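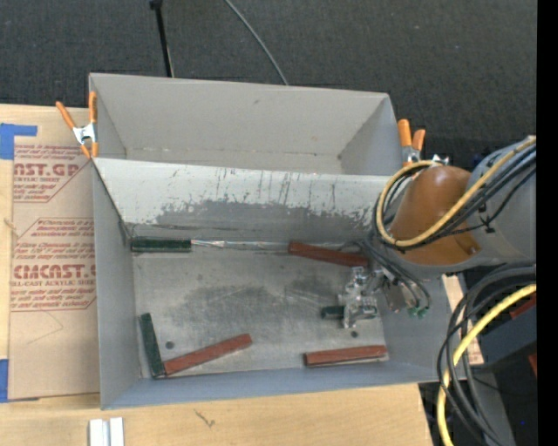 Cubeta de chapa gris con dos compartimentos y bloques de colores en el delantero.

4. Cambio de la tela del asiento (sillas de comedor Clanier)

Esta sección se aplica a los asientos desmontables de la serie Clanier, con o sin ribete. Para los sillones de la serie Lucero, consulte la sección 6. El respaldo tapizado no se desmonta en casa y debe enviarse al taller.

4.1 Antes de empezar

Necesita destornillador de estrella, quitagrapas, alicates de punta plana, grapadora de tapicero, tijeras, tiza y cinta métrica. El kit de renovación Bremine incluye la tela, la guata, la entretela negra para la base y las grapas. La referencia del kit para un asiento es la 2202; compruebe que coincide con la etiqueta del paquete.

Nota: si compra la tela por su cuenta, elija una apta para tapicería. Las telas de cortina ceden en las esquinas al poco tiempo de uso.

PRECAUCIÓN: utilice gafas de protección durante el desgrapado. Las grapas viejas se parten y saltan.

4.2 Desmontaje del asiento

1. Ponga la silla boca abajo sobre una manta.
2. Afloje los tornillos de las escuadras en diagonal y retírelos. Guárdelos juntos en una bolsa.
3. Levante el asiento. Si está pegado por restos de barniz, golpee el borde con la palma de la mano. No haga palanca con el destornillador.
4. Marque con tiza en la base cuál es el lado delantero. En algunas sillas el asiento parece simétrico y no lo es.
5. Si va a tapizar varias sillas, escriba el mismo número en la base y en el interior del armazón correspondiente.

4.3 Retirada de la tela antigua

1. Quite primero la entretela negra.
2. Retire las grapas de la tela con el quitagrapas. Las que se rompan, sáquelas con los alicates o húndalas con el martillo.
3. Conserve la tela entera. Servirá de patrón.
4. Revise la espuma. Si al apretarla con el pulgar no recupera la forma, o si deja polvo amarillo, cámbiela por una pieza nueva de 5 cm de grosor.
5. Revise la base. Un tablero rajado no se debe volver a tapizar; pida uno de repuesto.

Nota: en las sillas antiguas puede haber dos telas superpuestas. Retire las dos. Si deja la de abajo, el asiento no encajará bien en el armazón.

4.4 Corte

1. Planche la tela antigua por el revés y extiéndala sobre la nueva.
2. Alinee el dibujo. En telas de rayas, centre una raya en el punto medio del lado delantero y repita lo mismo en todas las sillas.
3. Trace el contorno y añada 2 cm por cada lado.
4. Corte la guata al tamaño de la cara superior y los laterales de la espuma, sin que llegue a doblarse bajo la base.

PRECAUCIÓN: en terciopelos y panas, todas las piezas deben cortarse con el pelo en la misma dirección, hacia el frente de la silla. Una pieza girada se ve de otro color y no tiene arreglo.

4.5 Grapado

1. Coloque la tela boca abajo, encima la guata y después la espuma con la base.
2. Ponga una grapa en el centro del lado trasero. Tense hacia delante y ponga otra en el centro del lado delantero. Repita en los laterales.
3. Dé la vuelta al asiento y compruebe el dibujo. Si está torcido, corríjalo ahora.
4. Grape desde el centro hacia las esquinas, alternando lados opuestos, y deje las esquinas libres.
5. En cada esquina, lleve la punta de la tela hacia el centro y grápela. Forme un pliegue a cada lado y recorte lo que sobre por debajo.
6. Cubra la base con la entretela, con el borde doblado hacia dentro.
7. Haga de nuevo los agujeros de los tornillos con un punzón.

Tense lo justo para que no queden arrugas. Si aparecen hoyuelos junto al borde, la tela está demasiado tirante en esas grapas.

4.6 Montaje y comprobación

Coloque el asiento en su armazón, meta todos los tornillos a mano y apriételos al final, en diagonal. Siéntese y compruebe que no cruje ni se desplaza. Vuelva a apretar los tornillos pasados 20 días de uso.

4.7 Si prefiere encargar el trabajo

El taller Fititside acepta asientos sueltos, sin la silla. Quite los tornillos y no los envíe. Para pedir presupuesto indique el modelo, el número de asientos, si la espuma se cambia y si la tela la pone usted. El porte de vuelta se presupuesta aparte. Consultas sobre telas: Hermine Pfister. Repuestos y tableros: Sibel Değirmenci.

Texto revisado el 29 de octubre de 2022. Continúa en la sección 5, Limpieza y manchas.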